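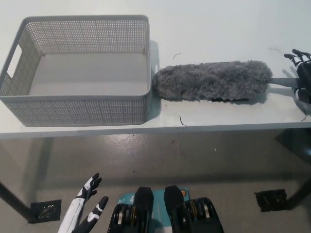

A gray microfiber duster next to an empty storage basket.

Dust and dry air: getting the Cungate building ready for the heating season

The heat goes back on in October, and every year the first week brings the same complaints: a burnt smell on the second floor, itchy eyes, and gray fluff on desks that were clean the night before. Most of it comes from dust that settled over the summer on radiators, vents and the tops of cabinets. Once the system starts up, the warm air lifts it and moves it around.

This year we are asking each office to do its own dusting in the last two weeks of September. The cleaning contract with Kilby covers floors, restrooms, kitchens and trash. It does not cover desks, shelves, windowsills or anything stored on top of cabinets, and it never has. Several people asked about this after the last newsletter, so we checked the wording again.

Start high and work down. Do the light fixtures you can reach from a step stool, then cabinet tops, shelves, sills and last the baseboards. Leave the floor alone until everything above it is finished. A dry microfiber duster picks up more than a paper towel does and can be washed and used again. Wash it without fabric softener, which coats the fibers, and let it air dry. Feather dusters mostly push the dust somewhere else, and we have stopped ordering them.

Radiators take the longest. Turn the valve to zero, lay an old towel or newspaper underneath, and run a duster or a long brush down between the fins from the top. What falls out can be vacuumed from the towel. Please do not spray water or cleaner into the fins. We had rust on two units by the stairwell last spring, and replacing the valves alone cost $356.

Ceiling vents should be left to building services. The filters behind them will be changed in September as well, starting on the ground floor. Expect each floor to be without air for 30 minutes while the fan is off. A note will go up by the elevator the day before. 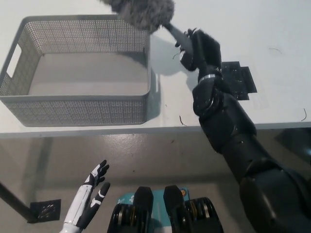

Paper is the other half of the problem. Open shelves full of loose paper hold a lot of dust and are slow to clean, so offices with more than a few feet of old files should think about boxing them before they start. Deschamps will collect boxes for off-site storage again this fall. Labels are at the front desk. Write the department, the contents and the year they can be destroyed on the short end of the box, and keep each box light enough for one person to carry. Boxes without a destroy date were sent back last time.

Anything you have not opened in years and are not required to keep can go in the locked shredding bins. There will be an extra bin on each floor through the end of September. Binders have to be emptied first, but staples and paper clips are fine.

For small things that live on desks and sills, such as chargers, mugs and plants, it is quicker to move the whole lot into a bin, wipe the surface, and put back only what you use. Bins with holes in the sides are easy to rinse out afterward and do not collect grit in the corners.

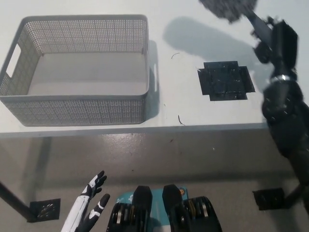

The light gray basket has a cut-out handle slot at each short end.

A word on humidity. Indoor air gets much drier once the heat is running, and dry air makes dust more noticeable. We have ordered Wasix humidity meters for the shared rooms on every floor. They will sit on the shelf near the door. If one reads below 30 percent for more than a day, send a message to building services with the room number. Personal humidifiers are allowed as long as they are emptied every evening and kept off the carpet.

The supply budget for this is $200 for the whole building, so please share. Dusters, cloths and vacuum bags are in the first floor closet beside the mail room. Sign out the step stool and bring it back the same day.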